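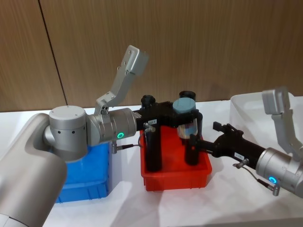

The red tray on the white table, with the wood-grain panels behind.

About us

Hello! I'm the one who answers the phone, writes this website and does most of the baking at Tonditley Cookery School. We're up a side lane behind the old Tkachenko bakery (if you reach the bridge you've gone too far, turn round at the garage).

I started the school after 6 years of making wedding cakes for other people, which I loved, but I kept noticing that what I liked best was showing the Saturday girl how to do things. So I rented one room, bought a second-hand oven and put a card up in the post office. My first class was bread rolls. They came out flat as biscuits and we ate the lot with soup!

These days we run classes in bread, pastry, jam and plain weekday suppers, plus a beginners' course each September that fills up fast. Classes last most of a morning and cost £33, with all the ingredients, an apron to borrow and lunch at the end. Bring a tub with a lid, a big one, as you'll have leftovers.

I don't do fancy. You won't find foams or tweezers in my lessons, and I'm quite happy for you to weigh things in ounces if that's how you grew up. Our flour comes from the mill at Fedine, and the eggs are from a farm out towards Skinine where the hens wander across the drive and hold up the post van.

There are about 188 recipes in my ring binders now, a few of them passed on by people who came to learn and ended up teaching me (the plum dumplings especially). If you'd like one after a class, just ask and I'll print it off.

Parking is free in the lane. Doors open at 9.30 and the kettle's on from then.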